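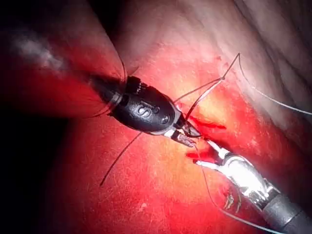

Second stitch goes wrong when the first knot was fine – how do you manage the long thread?

Print | E-mail this page
Home Forums Skills practice Suturing Search
3,802 views

Ysaline Leclerc
Posted Mon 22 August

I'm working through the interrupted stitch exercise at the console, the horizontal cut on a flat red pad with two instruments. I have done open suturing and some laparoscopic box work, so the knot itself isn't new to me. My first stitch usually comes out acceptable. I cut the tails short and go on to the next one, and that is where it falls apart.

The thread I have left is still long and it floats around in a big loop over the place where I want to throw. Either the loop slides over the jaws of the driver and catches behind them, or I pull on the wrong strand and drag the needle out of position. 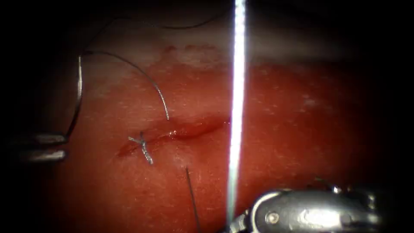

I've tried pulling almost all the thread through before the first throw, and then the tail end disappears through the bite and I have to start over. I've also tried leaving more tail, and then I have two long strands to sort out instead of one. Our course sheet says to start with 165 mm of thread for this exercise. My session partner, Maxence, cuts his shorter and seems to have less trouble, but he only does one stitch per length.

Is there a standard way to park the thread between stitches? And should I be holding the needle or the thread while I wrap? I've seen both.

Thierry Royer

Shorter thread. That's most of it. If you're putting in one knot per length, 100 mm is plenty and you won't have a loop to fight with. Use the long one once you can tie without thinking about it.

Blandine Riviere

I teach this on the evening course at Tresdale and the loop problem comes up with every group. Shortening the thread helps, as Thierry says, but if your course wants more than one stitch from the same length you need a routine for it.

Start with the bite. Drive the needle through following its curve, let go, pick it up on the far side and pull the thread through in two or three short pulls. People try to do it in one long pull toward the camera and run out of room. Pull, regrip close to where the thread comes out, pull again. Stop while you can still see the tail. If the tail is lying flat and pointing toward you, leave it alone.

Then decide which hand owns the long end and don't change your mind halfway. I have students hold the long strand with the left instrument and keep it low, close to the surface and nearly level. The right instrument does the moving. If the left hand drifts up, the slack goes up with it and comes down wherever it likes.

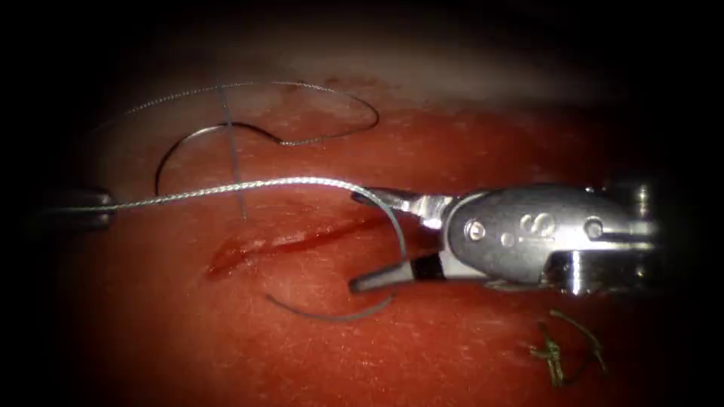

For the wrap, lay the thread around the closed jaws. It is easier to move the thread around the instrument than to swing the instrument around the thread, at least in the beginning. Two wraps for the first throw, one for the second in the other direction, one more to finish. Keep the wrapping jaws closed and pointed at the tail, so that you only have to go forward a short way and open.

On needle or thread: both work. Holding the needle itself gives you the curve, and the curve helps the thread form a loop by itself. The drawback is that a needle held at the wrong angle turns when you pull, and then you're reaching over it. If that keeps happening, hold the thread a short distance from the needle until your knots are steady.

Two smaller things:

Watch the slack. If there is a wide loop standing above the strand you're using, stop and pull it down toward the side you have finished with before you make the next bite. It takes a few seconds.

You won't feel the tension through the controls, so you have to judge it by eye. Look at the edges of the cut. When they touch, stop pulling. A pad that puckers around the knot has been pulled too tight.

Gripping the thread over and over in the same place will fray it too, so spread your grips out. 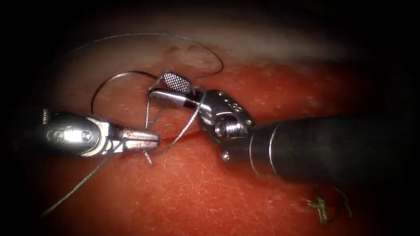
Clémence Aubert

I agree with Blandine about which hand owns the thread. I would add camera position. I had the same trouble as you for weeks and I was zoomed in much too far. I could see the cut very well and had no idea where the rest of the thread was. Back out a little for the wraps and go in again for the bite.

Also clutch and reset your hands before each stitch. If your wrists are already twisted when you start wrapping, you run out of movement at the worst point and end up lifting the instrument to make space, which pulls the loop up again.

I don't agree with going down to a very short thread. I did all of November that way, and when I went back to the long one I was no better with it. It's fine for a day or two.

We use the Uvance pads and they start to tear along the cut after a lot of stitches in the same place. If your bites are pulling out, try a fresh section before you blame your hands.

Contact | Copyright Clunon Skills Exchange | Back to top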